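Chapter 4
When the Grip Lets Go

On the Trokgate line, the gripper completed 1,755 picks before it dropped one. The log recorded that pick as a success. So did the next 10, all of them made with nothing between the fingers.

Kusum Chauhan, who had the night shift, found the puddle with her shoe. Her report runs to two lines, one of them printable.
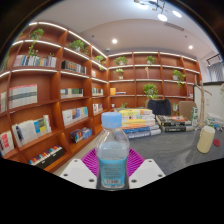 The fault was a dull one, as most are. The software checked that the fingers had closed — it never checked what they had closed on. A full bottle and a handful of air earned the same green light.

In this chapter we look at slip, false success and the safe stop, in that order. Keep your notes from Chapter 3 handy. Problem 2 assumes you took some.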